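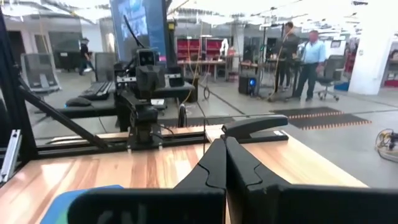 **Samer Obeidat**, laboratory instructor, Manipulation and Handling module

Notes to accompany the demonstration at the Dasside workshop, Saturday, March 9, 2024. Read them with handout 2 (grippers and end effectors).

## Set-up

Two arms share one wooden table. An aluminium rail runs along the far edge, and the second arm is mounted on it. The view is from the wrist of the first arm, with both fingers in shot and the stapler just beyond the tips. The second arm also carries a sensor unit at its wrist, with a small lens.

## The task

Pick up the stapler, lift it clear and place it on a marked spot. The trial sheet is numbered 2709. Target error at placement is 2 mm.

A stapler is a poor shape for a two-finger grasp:

- the top arm is hinged, so its height changes along its length
- a grasp across the top arm alone may let the base swing
- a dark object on a glossy surface gives weak edges and stray reflections from the ceiling lights

Approach from above, with the closing direction across the narrow width. Grasp near the hinge, where the two parts move least relative to each other.

## Timing

The Grakar controller logs finger position every 1000 microseconds. Closing is commanded at 330 ms after the arm reports that it has settled. Do not shorten this on the day -- residual motion at the wrist shows up directly in the grasp offset.

## To record

1. Finger opening at first contact.
2. Finger opening after the lift. A change between the two suggests slip.
3. Angle of the stapler relative to the fingers, before and after.

Plot item 3 against placement error and bring the plot to the Semaan seminar room. The January group's log sheets are in the same folder, but they used the older Talau fingers -- do not merge the two sets.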